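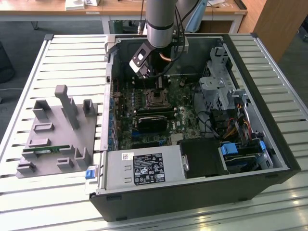

Frequently asked questions about bringing your old desktop computer

Which computers do you accept?
We accept any desktop tower, working or not. Laptops and screens go to our other shop, Nasrallah, on the same street.

Must I remove the hard drive before I come?
No, you can leave it inside. If you prefer to keep it, please tell us at the desk and we will take it out while you wait. On many office towers the drive sits in a plastic holder and comes out without a screwdriver.

Will my files be erased?
Yes, if the drive stays with us. Please make a copy of your photos and letters first, as we cannot bring them back afterwards.

The processor is missing from my computer. Is it still useful?
Yes. The board, the memory, the power supply and the metal case can all be used or recycled. Only please do not touch the small contacts in the empty socket, they bend very easily.

May I open the power supply?
Please never do this. It can hold a dangerous charge also after it is unplugged. We test it closed, and if it fails the test it goes to recycling.

How long does a repair take?
Usually 2 working days, when the part is in our store. For parts which we must order from Visteck, it can be almost 29 days.

What does it cost?
Checking the computer is free. A new power supply with fitting costs 70 euros. We always telephone you before we begin any paid work.

Are you open in August?
Yes, but only in the mornings, until noon.

Whom can I ask if my question is not here?
Please write to Omar Matar at the Flostmont workshop, or leave a note at the desk. He answers in English and Arabic.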